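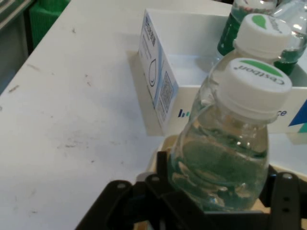
Prevness two-finger gripper, packing bench set
Supplied by Andarwood

Price: $1,998 per set, before tax
Lead time: 8 weeks from confirmed order
Spare finger pair: sold separately, please ask for a quote

The Prevness is an electric gripper for small collaborative arms. We offer it mainly to companies which pack drinks, bathroom products and other light goods in bottles, and which want to begin with one bench before they automate a whole line. The set contains the gripper body, one pair of black fingers, the wrist plate, the power cable and a printed manual. The arm is not included, and neither is the controller.

Before you ask for a quote

Most delays we see come from missing information about the product to be handled. Please send us the following:

Diameter of the bottle at its widest point and at the place where you wish to grip it
Full weight, with the cap on
Inside size of the carton and height of its walls
Space between neighbouring bottles in the carton
Make and model of your arm, with the bolt pattern at the wrist

The space between bottles is the figure our customers forget most often. The fingers have a thickness, and they need to open before they let go. If the carton is full and the last bottle must go into a tight place, tell us this at the beginning. We can then propose the narrow fingers, but they must be ordered together with the set.

Thin plastic bottles with moulded ridges should be tested with your own product. Two bottles of the same volume can behave very differently under the same force. Send us samples and we will return a short report with the force setting that we recommend. Samples are not sent back.

Planning your budget

The gripper is usually the smaller part of the cost. For a first bench, our customer Privasau made the following budget, not counting the arm:

Prevness set: $1,998
Mounting, wiring and guarding: $2,000
Two days of training and set-up: $1,378

Purificación Bermúdez, who prepared these numbers, advised us to mention also the table. Theirs was too light and moved when the arm changed direction, and it had to be replaced in May. Please check that your bench is fixed to the floor, or that it can be.

If you already own the Esteban wrist adapter from our earlier range, you can keep it. The bolt pattern is the same and we will take the wrist plate off your invoice.

Care and wear parts

Check the screws on the fingers at the start of each shift during the first week, and after this once a month. Clean the fingers with a damp cloth. Do not use solvent, it attacks the pads. Pads are a wear part and are not covered by the warranty.

Questions and orders

Estíbaliz Cantero answers technical questions before the sale, normally by the next working day. If you write after 3 p.m., please allow one day more. Quotes are valid for one month, and freight is calculated when we know your postal code.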